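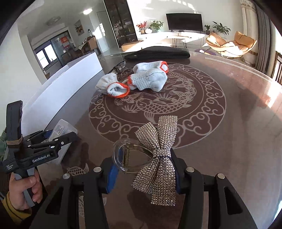
Soft fingers for picking up a clear plastic headband – what to put on them, and how to record on a glass table?

Posted by tinwhistle_k, Nov 8, 2021
Print this page | E-mail this page

Hello to all. I am building a small two-arm robot at home, and I would like some advice before I spend more money on it. My living room is also my workshop, so please do not suggest anything that needs a milling machine.

The task I have chosen is to sort hair accessories for a small shop in Plullton. The shop gets back a mixed box of headbands, clips and bows after every market, and they must go in the correct storage boxes. I teach the movements with hand-held grippers, one in each hand. I do the task with them, the recordings go to the computer, and later the arms should repeat it. The arms have the same parallel fingers as the hand-held ones.

Clips are fine and cloth bows are very easy. My problem is the clear plastic headband with a large rhinestone bow. It goes wrong in three ways:

1. If I close the fingers on the plastic band, it turns in the grip. The bow is much heavier than the rest and it wants to hang down, so the band rotates slowly until the bow points to the table.

2. If I close the fingers on the bow, the crystals are hard and the surface is not flat. The fingers touch only a few stones. When I squeeze more, I am afraid that a stone will come off. The shop sells these, so I cannot give them back with stones missing.

3. I work on a round table with a glass top, and there is a dark brown surface with a big fish drawing under the glass. In my recordings the lamp shows in the glass, and the crystals make small bright points which move when I move. The tracking of the gripper position jumps sometimes. In one recording of 2169 frames it jumped so much that I deleted the whole thing.

For the padding I use blue foam tape. It is soft, and for light things it works well. After some days of use it becomes flat in the place where I always grip, and then it is almost the same as having no foam. The fingers open enough for the bow, and the pads are 21 mm wide.

So I would like to know:

What material should go on the fingers for something which is smooth in one place and sharp in another?

Must I cover the table? I would prefer to keep it as it is, because we eat on it and I must clear it each evening. But I will do it if the recordings become better.

Is it bad if I grip the headband in a different place each time when I record? I have 486 recordings now, counting all accessories, and I do not want to begin again from zero.

One more small thing. I sometimes wear white knit gloves because the handles get slippery in my hands. Can this confuse the cameras, or does it not matter?

Thank you for reading such a long message. English is not my first language, so please ask if something is not clear.

Print this post | E-mail this post

ferrule_and_felt
Member, Sollmont
Posted the next morning

I have had the same turning problem, only with spectacles and not headbands. My setup is in a shared workshop in Sollmont and we have four people using the same arms, so we have tried many kinds of padding. I will go through your points in the order which I think is the most useful to you.

First, the turning. A parallel gripper holds a thin band along one line. It can stop the band from falling but it can hardly stop it from rotating, and more force helps only a little. You have to move the grip closer to the weight. On your headband I would close the fingers where the band meets the bow, with one edge of the pad against the gathered middle part. Then the bow leans on the pad and has no room to swing. Try it by hand first. Hold the headband with two flat pieces of wood in that place and tilt your wrist in all directions. You will feel very quickly if it is stable.

Second, the padding. Foam tape is good for shape but poor for grip, and it gets tired, as you have seen. We use two layers now:

– a base of closed-cell foam, 3 mm thick, glued to the finger and not only taped
– on top of it, a thin silicone sheet with a matte surface, glued only at the upper and lower ends

The foam lets the surface bend around the stones and the silicone gives the friction. It is important that the silicone is not glued on the whole area, or it cannot bend. We buy the sheet from Virard, who sell small cut pieces, but baking mat material from a kitchen store was almost as good in our tests. Wash it with dish soap before you glue it. New silicone has a film on it and we lost an afternoon to this.

Please put the same padding on both fingers, and the same on the hand-held grippers and on the arms. If you teach with soft fingers and then run with harder ones, the closing width which you recorded is not correct any more. With the flat bow part of your object even two millimeters can be the difference between holding and dropping.

Change the foam on a fixed date, before it looks bad. I write the date of the change on the inner side of the mount with a paint marker. We do it on the first of the month, and in April when we were recording a lot we did it each week.

Third, the table. Yes, I would cover it during recording. A glossy glass top over a dark surface works like a weak mirror, so the tracking finds points in the reflection that do not belong to the table. The fish drawing itself is not your enemy! A drawing with many lines and curves is quite good for tracking, better than a plain white cloth. If you cover everything with one plain color you may exchange one problem for another one.

A thin cotton tablecloth with a mixed pattern, without shine, is what I would buy. It costs little and you can fold it away before dinner. Fix it with clips at the edge so that it does not slide when your wrist rests on it. If you really want to keep the glass free, then turn off the lamp which you see in it and use light from the side through a curtain. You still will have the crystals, but they are small, and small moving points are usually thrown out by the software as errors. The big soft reflection of a lamp is worse.

About your 486 recordings, I would not throw them away. Look only at the headband ones and sort them into "grip near the bow" and "grip elsewhere". Train with the first group and see.

The gloves, I have no strong opinion. We don't use them.

Print this post | E-mail this post

lowtide_tools
New member
Posted two days later

just use a suction cup, much easier for plastic

Print this post | E-mail this post

orrery77
Member, Dervishi workshop group
Posted the same week

I agree with most of what ferrule_and_felt wrote, so I will only add what is different in my experience. A suction cup will not work here, I am sorry to say. The band is narrow and curved, the stones leak air everywhere, and the recordings are made with fingers, so there would be nothing to learn from them.

About variation. I would be a little careful with the advice to keep only one kind of grip. If all of your demonstrations take the headband from the same place and the same direction, the robot will be lost when the headband lies upside down or under another one. In the shop's box they will surely lie in all directions. What you want is one consistent grip on the object, with the object itself in many positions. So always take it next to the bow, but put it on the table with the bow left, right, toward you, away from you, and partly under something else.

I made 16 different starting positions on cards and mixed the cards. Before each recording I take the top card and put the object like the card says. Before I had the cards I believed I was placing things at random, but when I watched the videos it was nearly always the same two positions.

Use your second hand as well. With a springy thing like a headband, it is easier if one gripper lifts the bow end and the other one takes the free end of the band before you place it in the box. The band opens a bit when it is lifted by one side only, and then it catches on the edge of the box. If your two arms can do this together, record it together from the start. Adding the second arm later was a lot of work for me and I would not do it again.

On the gloves: in my case they did matter. My wrist camera saw a part of the other hand in many frames, one day with a glove and one day without. The robot has no glove and no hand, of course. The result was not terrible, but it was better when I kept it the same on all days. If the handles are slippery, you could wrap them with tennis grip tape or cotton cord. And when you take the gloves off, put them outside the working area. I left mine in the middle of the table for a whole evening of recordings, and afterwards the arm made a small curve around a place where there was nothing. The same is true for glasses, cloths and cups, unless you want the robot to learn to work among such things. In that case move them between recordings.

For loose stones: put a drop of clear jewelry glue on one damaged bow and keep it as your practice piece. Ask the shop if they have one they cannot sell. They usually have.

Print this post | E-mail this post

tinwhistle_k
Posted the following week

Thank you both, this is very helpful. I glued the foam and silicone yesterday (baking mat, from the kitchen) on both fingers of all the grippers. Gripping next to the knot of the bow is much more stable, and I can turn my wrist nearly to the side before it starts to move. I have not tried it on the arms yet, as one motor is waiting for a new cable.

The tablecloth is ordered. I started to draw the cards also. One question remains for orrery77: did you use the same cards for both hands, or a separate set for the left one?

Print this post | E-mail this post

orrery77
Posted the same evening

The same set. The card tells only where the object is. Which hand goes first I decided from the side where the bow lies: bow on the left, left hand lifts. I wrote an L or an R in the corner of each card so that I did not have to think about it.

Print this post | E-mail this post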